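Ulside Neighbourhood Learning Centre
Evening English and Job Skills Program
Progress report to the Costa Community Fund
15 June 2018

1. Where we are now

This report covers the second half of the grant year. The first half was described in our earlier report, and I will not repeat it, except where a number has been corrected. Enrolment was written there as 200. The correct figure is 180, as 20 learners had been registered at both Ulside and Corden. The mistake was found when we joined the two lists, and we now keep only one.

Of these 180 learners, 63 have finished the full course of English for work. The others are still attending, have moved to a daytime class, or have left. We lost more people in the winter than we planned for. Many of our learners work in the packing sheds and the hours there were changed with little notice. A person who starts a shift at six in the evening cannot come to a class at six-thirty, however much she likes the class.

2. Changes to the timetable

In answer to this, we moved the Corden group to the morning and kept Ulside in the evening. The morning group was slow to begin, but it has become the steadiest of all our groups. Parents come straight from school drop-off and some stay after the lesson to practise forms and phone calls with each other. We did not ask for this in the application and it costs nothing except tea and the heating.

The evening group was also shortened from two and a half hours to two hours, with one break. Teachers were divided on this. The learners, when we asked them, were not divided at all and wanted the shorter class.

3. Materials

The workbook we bought at the beginning was too difficult for the lower level. It supposes that the learner has already written a résumé in some language, and many of ours have not. We have replaced the first four units with our own sheets, which take real situations: calling in sick, reading a pay slip, asking for a different roster, understanding a safety notice. The sheets are kept in the Brirno binder series, one binder for each level, and any teacher may borrow them.

The pay slip sheet is the one used most. Several learners brought their own pay slips to class and discovered words they had signed under for years without knowing them, such as "superannuation" and "leave loading".
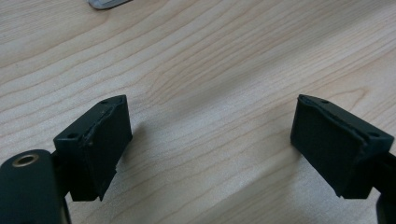 According to a learner in the Corden morning group, the pay slip lesson was the first one she could use the same day, and she would like to have the same kind of lesson for rental agreements. Others asked for this too, so a tenancy unit is now being written. It will be tried at Corden first, and afterwards in the evening.

4. Job placement

Here I must report less than we hoped. The target was 40 learners in new or better work by the end of the grant, and we have not yet reached it. The employers' evening was well attended by learners but only by a few employers, and those who came were mostly looking for people with a forklift licence. We have since started to visit workplaces ourselves, in place of inviting them to us. The result is better conversations, but it takes a lot of staff time and we did not budget for the travel.

I would ask the Fund to consider whether learners who received more hours or a safer role with the same employer can be included in the target. The agreement says "new or improved employment" and does not explain the second word.

5. Budget

Spending is close to the plan. Room hire is under, thanks to the morning room at Corden being cheaper. Childcare is over, for the same reason, as morning learners bring small children. We propose to move the remaining room money to the childcare line. No extra funding is requested for this. The full table is attached separately.

6. Until October

The next term will run with the same two groups. We will finish the tenancy unit, continue the workplace visits, and send the Fund a short note in October on the job placement figures. The teacher position for the lower level is open at present, and a relief teacher is taking the class until it is filled.

Please send any questions on the budget transfer before the term begins, so that we can confirm the childcare worker for Corden.

Program Coordinator
Ulside Neighbourhood Learning Centre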